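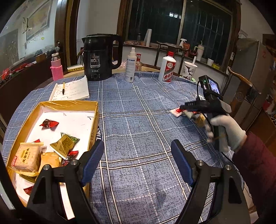
## How to pack a snack tin for a long coach trip

The 402 from Grinent to Rirlow takes roughly 5 hours, and the only stop is Julliven services, where a sandwich costs as much as a small coat. Pack your own food.

### 1. Lay everything out first

Clear a table and put every candidate on it, including the sweets left over from January. Check the dates. Anything you wouldn't offer a guest can go in the bin, however fond of it you've become.

### 2. Sort by noise

Crackers are loud. Foil is worse. Tip the loudest things into a soft cloth bag before you leave, as the man in seat 11 will be asleep by the ring road and he'll want to stay that way.

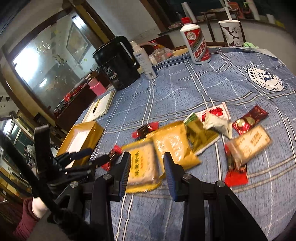

### 3. Pack in reverse

Put the last thing you'll eat at the bottom. Savoury goes on top, then fruit, then sweets. You will still dig for the sweets first, but at least you'll have to work for them.

### 4. Fill the gaps

Push small wrapped sweets down the sides so nothing rattles. My tin came from Ndung'u Hardware and the lid sticks, so I loosen it before boarding. Opening it with a jerk at 46 miles an hour once cost me a whole bag of peanuts.

### 5. Add a rubbish bag

Tie it to the seat-back hook. Take it with you when you get off.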